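### 3.2 Sediment retention in the pretreatment cells

Retention was evaluated at the two catchments that drain to the Draleo channel, Unwood and Stępień. Both were rebuilt with a pretreatment cell ahead of the main infiltration basin. The Unwood cell is lined with coarse gravel over a geotextile. The Stępień cell has a concrete floor and a removable weir board, and it can be cleaned with a flat shovel when dry. Inlet and outlet samples were paired by event, and an event was accepted only when both autosamplers had completed their full bottle sequence. Samplers were triggered by stage and paced by flow volume.

Suspended sediment was determined by filtering the whole sample. Subsampling from a poured bottle was rejected early in the work, as the sand fraction settled before it could be drawn off and the inlet values came out low. Whole-sample filtration is slower, and for bottles with heavy leaf matter the filter had to be changed part way through. Leaf fragments retained on a 2 mm sieve were dried and weighed separately and are not part of the sediment load reported in this section.

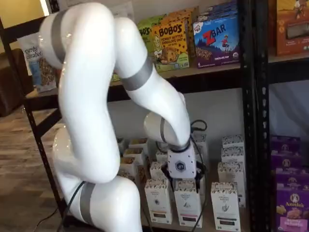
**Figure 4.** Robot arm with its gripper lowered between small white boxes on a shelf.

Flow into each cell was measured with a bubbler in a trapezoidal flume. Outlet flow was calculated from stage over the weir. At Stępień the weir rating had to be adjusted whenever the board was reseated, and the crest was surveyed again after each cleaning. Backwater from the main basin reached the outlet during the longest storms. The affected intervals were identified from the difference in stage between the cell and the basin, and flow during those intervals was estimated from the falling limb of the inlet record. Loads for these events carry a wider error and are flagged in the supplementary tables.

The data set contains 30 accepted events. Most of the rejected events were lost to low battery voltage or to an intake line blocked by grit — a recurring problem at Unwood, where the intake sat close to the bed. It was raised by 12 cm after the first season. Raising the intake may have reduced the share of bed material captured in the inlet bottles, so the two seasons were analyzed separately before pooling. The difference between them was small compared with the spread among storms, and pooled values are used from here on.

Retention was highest for short, intense storms that followed a long dry period. These storms brought a large share of coarse particles from the gutters, and coarse particles dropped out within the first few meters of both cells. Long storms of low intensity delivered finer material and less of it stayed in the cell. At Unwood, fine sediment was sometimes exported when a second peak arrived before the cell had drained. The same pattern was weaker at Stępień, where the weir board kept the outlet velocity lower during the rising limb.

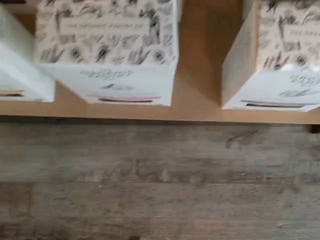

Deposited depth was checked by hand on a fixed grid of points, using a steel rule and a flat plate. At Unwood the gravel surface gave no clean reference plane, and depth there was taken from marks on anchored rods. The deposit was deepest beside the inlet apron and thinned toward the outlet, except along the north edge, where a gap in the planting let water run straight through. The gap was replanted in December, too late in the season for the new plants to have any effect on the results given here.

Cores from the deposits were split by depth and analyzed for particle size and loss on ignition. Organic content was higher in the upper layer at both sites, consistent with fall leaf drop. A mass balance was attempted for Stępień only. The dry mass removed at the last cleaning was 700 kg, and the load retained according to the paired samples was lower than this. Bed load passing beneath the intake is the most likely source of the gap, though soil washed in from the side slopes cannot be ruled out.

The Trultness model was then run with the measured inlet loads and default settling velocities. It matched the event ranking at Stępień but overstated retention at Unwood for storms with more than one peak. The model treats settled material as fixed and has no term for resuspension. Adjustment of the settling velocities alone did not remove the bias, and the calibration described in Section 3.3 therefore uses single-peak events only.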